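Minutes of the Working Practices Meeting, Rokdale Site
September 11, 2019

Present: A-yeong Yook (chair), Zsolt Medve, Xiaoqing Tan, Yoga Pillai, Jae-hoon Jeon (minutes)

A-yeong welcomed everybody and thanked us for squeezing into the small room again. The August minutes were approved with one spelling fixed (it is Vuditz, with a z, and I do apologize to them).

1. Clear table rule

We had a good long talk about what ought to be on the table when an arm comes in over it. Zsolt would like the rule to say, in plain words, that only the wooden parts for the task may be there, and that pens, cups and phones go on the shelf before anybody touches the start button.
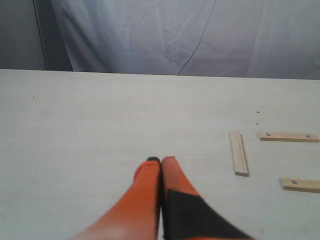

It was agreed to add this as the first line of the bench card, and Xiaoqing kindly offered to redo the cards for both Rokdale and Brennan so that we all end up reading the same thing, in the same size of print.

2. Approach speed near loose parts

The draft from Suvgate gives 300 millimeters per second as the upper limit for open travel and 142 once the fingers are close to the work. Zsolt finds the second number a bit generous for small pieces of wood, and he went on to explain why at some length, with a pencil and an eraser standing in for the parts.
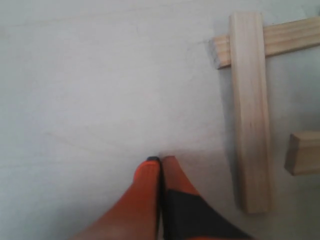

Yoga Pillai wondered whether a lower limit would only tempt people to switch it off when they are in a hurry, and asked that any change be tried for a couple of weeks before it goes on a card. A-yeong thought that was very fair. The number stays as drafted for now, and Zsolt will run a trial.

3. Two arms in a shared space

This took up most of our time, and happily so! The present wording covers one arm and one person, and says next to nothing about two arms meeting over the same part. We agreed that one arm should be named as lead on the run sheet, that the other waits for it, and that a stop on either one must stop both. 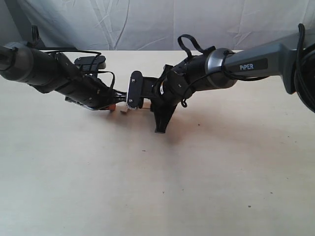 Cables came up as well. Xiaoqing asked for a slow pass through the full motion before each new task, with one person watching only the cables, and everyone was glad to have that written in.

4. Log sheets

Yoga has read through 427 of them, bless him, and will bring his notes next time.

Actions: Xiaoqing, bench cards. Zsolt, speed trial. Jae-hoon, new wording for item 3, to be sent to Suvgate for comment.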